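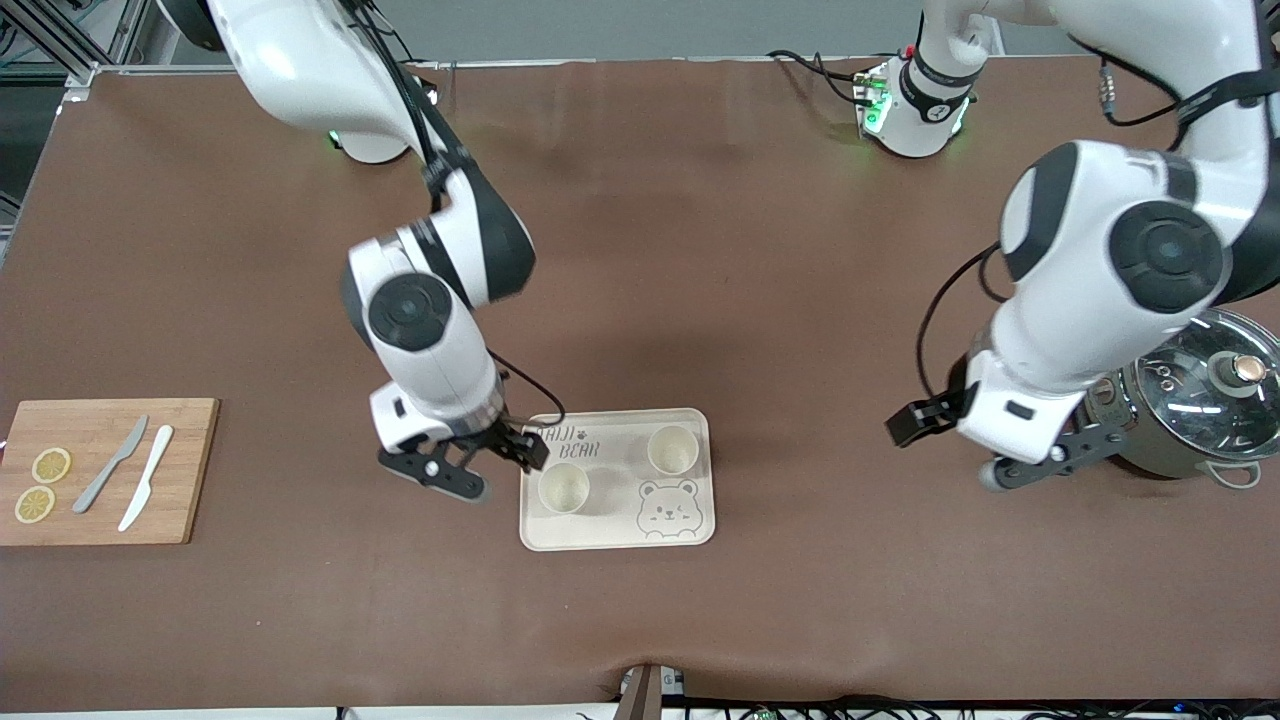
Robot arms join the prep bench at Onham kitchen

Staff at the Cesberg catering kitchen in Onham have been sharing a bench with a pair of robot arms since October, and the company says it will keep them on through the winter.

The kitchen makes lunches and drinks trays for offices and two seniors' centres in the area. On a normal day it sends out 162 trays, most of them before 11 a.m. Cesberg says the arms are there for small repeat jobs such as placing cups on trays, moving sliced fruit off the board and shifting pots and lids. People still do the cutting, the cooking and the final check.

The two arms are white and black, each with a two-finger gripper, and they work over one brown tabletop with a cutting board at one end and a steel pot at the other. Trays go in the middle.

Adhiambo Nzioka, who runs the morning shift, said the first weeks were slow. The arms were set up for one kind of tray, and the kitchen uses four. Cups were put down too close to the rim and had to be moved by hand.

"I had two people standing there fixing what it did, so we weren't saving any labour at all," she said. "By the third week we had it down to one person, and that person could do the labels at the same time."

The company has not cut any jobs. It has changed what some of them look like. Three prep workers have been trained to start and stop the arms, swap the trays and set out the board in the same layout each time. They are paid an extra dollar an hour while they are on that bench. The early start has moved from 4:30 to 5:15 a.m. for most of the crew, although one trained person still has to come in at the old time to get the bench ready.

Not everyone on the shift likes the change. Some workers told Nzioka they missed having company at the bench, where four people used to stand and talk while they filled trays. Others were worried about hours. A few part-time staff said they wanted a promise in writing that their shifts would not be trimmed in the spring, when orders usually drop.

Cesberg has agreed to post the schedule six weeks ahead instead of two, and to meet with staff again before it decides whether to add a second pair of arms. The meeting will also cover who is responsible when a tray goes out wrong. At the moment the person on the bench signs for it, and several workers have said that isn't fair if the arms did the placing.

Sore wrists and shoulders were one reason the company looked at the idea. The kitchen's first aid book listed 23 complaints of that kind last year, most of them from tray work. Nzioka said it was too early to say if the number would come down.

"Ask me in a year," she said. "My own shoulder is a bit better, but I've also been doing less lifting because I'm filling out more forms."

The kitchen put together 3786 trays at the shared bench in its first full month. Work done there is kept on a separate sheet so it can be compared with the two regular benches, which are still staffed by hand.

The sister kitchen in Arellano, which handles about 200 trays a day, has asked to see the sheets before making up its mind. Its staff will visit Onham next month to watch a morning shift.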